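Read the Poem Twice Before You Like It

I run a small reading night in the back half of a print shop called Plokutness. We get 40 people when the weather is good. Last August I changed one rule, and I have been arguing about it ever since, so I may as well set the argument down.

The rule is that every poem gets read aloud twice. The poet reads it, waits for as long as it takes to drink some water, and reads it again. Then comes the next poem. There is no introduction, and the poet doesn't tell us about the divorce or the trip to the lake that the poem came out of.

I did this because I had stopped hearing anything. I have sat through a lot of readings, and at most of them I could tell you afterward what the poets said between poems and very little of the poems themselves. The talk is easy to follow. It is friendly, it gets a laugh, and then the voice drops and something dense goes by in forty seconds. By the time my ear has adjusted the poet is saying thank you and telling us about the next one.

A song gets a chorus. A sermon says its main point several times over. We ask a poem to land once, on people who came straight from work and are sitting on folding chairs, and when it doesn't land we blame the audience for not reading enough, or the poet for being difficult.

The first night under the new rule was rough. Two poets complained beforehand. One of them, Montri Pongsiri, read a long piece about his father's boat engine, and I could feel the room stiffen when he went back to the top. Around the middle of the second pass people started to lean in. There is a line in it where the engine is called "the only one of us who answered," and the first time it went right past me. The second time I knew it was coming and I still wasn't ready.

I know the case against. It cuts the number of poems in half. If you disliked a poem, you now have to dislike it again, slowly. Some poems are built to be heard once, and a surprise ending does not survive being repeated. I grant all of that, though I would say a poem that only works by surprise is closer to a joke, and I have nothing against jokes.

The stronger objection came from the people at Drirkico, who put out the little magazine some of our readers appear in. They said the page already does this job. Anyone who wants to read a poem again can buy the issue. That is true, and they printed 200 of the last one and I have a stack of them in my hall. But the eye skips. When I reread on paper I go to the parts I liked. A voice makes me go through the dull stanza again, and the dull stanza is often holding up the rest.

It has changed what people bring, too. The poems are shorter now. There is less in them that was put there to impress. Wilczyńska, our oldest regular, took a 3 page poem home after one reading and came back with eleven lines, and I think the eleven lines are the best thing she has done - she disagrees, and says so every month.

I don't claim this would work in a big hall or at a festival. It suits a small room with a door that shuts. If you run one of those, try it for a season before deciding. Tell the poets early so they can choose what they can stand to say twice.
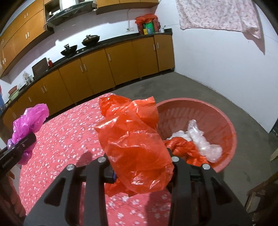
Samran Wiriya: I read under this rule in the spring and hated the first half of the night. My worry is still the shy ones. Reading once took all the nerve I had, and I nearly sat down before the second go. Could someone else do the second reading if the poet asks? I would like to hear my own poem in another voice anyway.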